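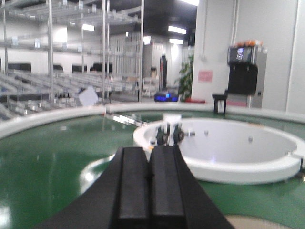

Iara Garrido escribió el sábado, 29 de octubre de 2022:

> Antes de cerrar el pedido a Timetti necesito saber si el corte
> del borde de la cubeta se va a sellar o se queda abierto. En la
> hoja de mantenimiento figura como "junta", en el plano de Medina
> no aparece. Tampoco tengo claro si las motas de la pared interior
> son suciedad o daño del acabado. Si son daño, el limpiador solo
> no sirve de nada y habría que pedir también la masilla de reparación.
>
> Otra duda: ¿el soporte de las ruedas se desmonta para limpiar o
> se trabaja alrededor?

Iara, lista:

Respondo por partes.

1. Corte del borde. Está en el lado derecho de la cubeta, un tramo corto y oscuro que interrumpe el blanco. Puede ser una junta prevista o una rotura; por la forma no me atrevo a decidirlo. Propongo no sellar hasta pasar una galga por el hueco. Si los dos cantos son paralelos en toda la altura, lo trataría como junta y lo dejaría abierto. Si el ancho varía más de 2 mm entre la cara superior y la base, va masilla. El plano de Medina es anterior a la última revisión y no lo usaría como referencia en este punto.

2. Motas. Son pocas y pequeñas, oscuras sobre el gris claro del interior. Primero paño de microfibra y detergente neutro, sin estropajo. Las que no salgan se marcan con lápiz graso y se revisan con lupa. No pediría la masilla todavía. En cuanto al brillo azulado de la parte baja, no lo contaría como defecto mientras no se compruebe con la luz del techo apagada.

3. Soporte. Queda junto al borde izquierdo de la cubeta, con una rueda negra a cada lado, la izquierda algo más baja. De la derecha sale una varilla fina hacia el interior, y ahí es donde se engancha el paño. Yo lo desmontaría. Conviene anotar antes la posición de la varilla, porque la hoja no da ninguna cota y luego el montaje se hace a ojo.

4. Suelo. Falta en tu mensaje y es lo que más producto consume. El verde es brillante y en la zona izquierda los reflejos del techo se comen cualquier marca — la inspección hay que hacerla con luz rasante, nunca de pie. Dentro del aro blanco, mopa plana bien escurrida, siguiendo la curva. El encuentro del aro con el suelo se repasa a mano. El Gallau 231 va diluido a 40 ml por cubo; con más concentración deja velo en los acabados brillantes. El Dradon no lo usaría en el suelo hasta probarlo en un rincón.

5. Parche circular beige, el que está por debajo de la cubeta. No sé de qué material es ni consta en la hoja. Si alguien de la lista tiene el dato, que lo diga antes de que le pasemos nada. Hasta entonces, solo agua.

Para el pedido, entonces: 2 bidones de Gallau, paños y recambios de mopa. La masilla queda pendiente del punto 1. En la hoja corregiría "junta" por "corte, sin clasificar" y añadiría una línea para el parche.

Un saludo,
Javiera Bustos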